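Narketach Desktop Teardown Records

Data card and README for the parts-recovery documentation set, Yorath release 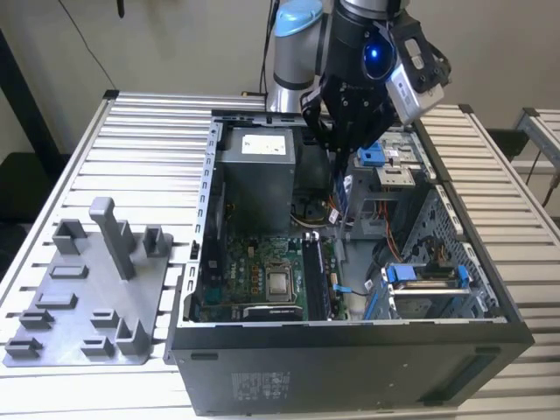 Desktop tower on its side with the side panel off. Power supply at upper left, motherboard below it, drive cage on the right.

Overview

The Narketach Desktop Teardown Records document the disassembly of retired desktop computers for parts recovery. The set contains records for 201 computers and 2,167 recovered or discarded parts. It is intended for refurbishment programs, technical colleges, and researchers who study the reuse of office equipment.

The Yorath release was published on 2018-06-27. It replaces the earlier Wonley release, which covered 85 computers and used a different naming scheme for drive hardware. Users who hold both releases should discard the Wonley files and work only from this one.

Source of the computers

All computers were received through the Bellen collection program after their owners had withdrawn them from office use. Storage drives were wiped or destroyed under a separate procedure before a computer entered the set. No serial numbers, asset tags, or owner names appear in the tables.

Tower cases make up the greater part of the set. Small desktop cases are included where the side or top cover could be removed without drilling. Laptops and all-in-one units are excluded.

Contents of the release

README.txt: this document
units.csv: one row for each computer
parts.csv: one row for each part, linked to its computer by unit_id
steps.csv: the order in which parts were removed
terms.txt: approved part names and the older names they replace
photos/: reference photographs of opened cases

Fields in parts.csv

unit_id: identifier of the computer
part_id: identifier of the part within that computer
part_name: name taken from terms.txt
fastening: screw, latch, clip, slot, socket, or none
connectors: number of cables detached before removal
condition: good, worn, damaged, or unknown
outcome: reuse, spare, recycle, or hold

Part names

The same part is often called by several names in workshop notes. The following rules were applied when the notes were transcribed.

"Drive cage" means the fixed or removable metal housing for drives. "Drive caddy" means the carrier that holds a single drive and slides or snaps into the cage. "Drive bracket" is used for any other metal piece that supports a drive. The Wonley release recorded all three as "bay," and 70 rows could not be reassigned with certainty. These rows keep the old name and are marked hold.

Blue latches, clips, and pull tabs are recorded as separate parts only when they came away from the case. Otherwise they are noted under the fastening of the part they belong to. Color is not used as a part name.

Memory modules are entered one per row. Empty memory slots are not entered. Wires permanently attached to a power supply are counted with the power supply.

Working procedure

1. Disconnect the computer from power and press the power button to release any remaining charge.
2. Lay the case on its side and remove the side panel.
3. Photograph the interior before any cable is detached.
4. Detach data cables, then power cables.
5. Remove drives and their carriers, followed by expansion cards and memory modules.
6. Remove the power supply. Do not open its housing.
7. Remove the fan and processor where the unit is marked for full recovery.
8. Enter each part in the log before it leaves the table.

Some units depart from this order. In several compact cases the power supply blocks access to the drives and was taken out first. The order recorded in steps.csv is the order followed for that unit.

Known limitations

Condition was judged by visual inspection. A part marked good has not been tested under load. Motherboards from early units were logged without a processor socket type, and the field remains blank for those rows. Screw sizes were not recorded.

Maintenance

A corrected version of terms.txt is planned for July. Corrections to the part tables should be sent to the Narketach records desk with the unit_id, the part_id, and the proposed value. Changes will be listed in the README of the next release.

Terms of use

The tables and photographs may be copied and adapted for teaching, research, and repair work, provided that the Narketach Desktop Teardown Records and the release name are cited.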